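The last ferry to Donholm leaves Cletport before supper, and most winters it carries more groceries than people. Lewis Sutherland has worked the ramp for 30 years. He knows which boxes go to which house without reading the labels.

What he has noticed lately is the games. Big flat boxes, small heavy ones, padded envelopes that rattle. "It used to be jigsaws," he says. "Then it was all dice."

The island's games evening started in April two years ago, in the back room of Ríos, the café by the pier. Brisa Magaña owned five board games and wanted someone to play them with. The first night she got Kenneth MacKinnon, who is retired from the boatyard and had come in for soup. They played checkers until closing and he beat her every time.

Now the tables fill up by seven. Players bring their own mugs and leave their boots at the door. There is a shelf for borrowing, with a notebook on a string, and a fine of one packet of cookies for anything that comes back with a piece missing.

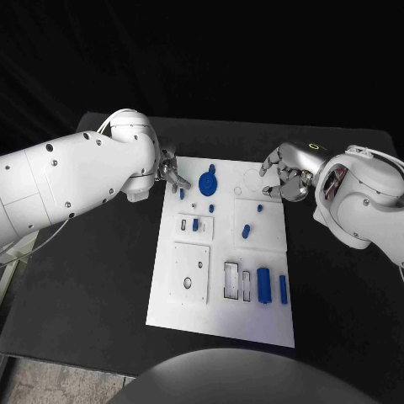 ## Games that stay out on the table

Some of the regulars prefer a game that lasts. Nesma Tazi and Anum Rind have been playing the same campaign of Clarar, a trading game with a long rule book, through most of two winters. They keep score in a ledger. Tazi's total stands at 2,671 and she would like it printed.

Rind thinks the rules favor whoever holds the northern ports. She has written to the publisher twice and had one polite reply.

Others want something they can finish before the kettle boils. Cribbage is popular with the fishing crews, and so is a word game that MacKinnon's granddaughter made up, played with torn paper and a pencil. It has no name and the rules shift a little from week to week — usually in her favor.

Magaña would like to see a proper tournament when the weather turns. Visitors could come over on the morning boat and sleep at the hostel. She has asked Sutherland to put up a notice at the Cletport ticket office, and he has agreed, provided there is a cribbage table and he gets a seat at it.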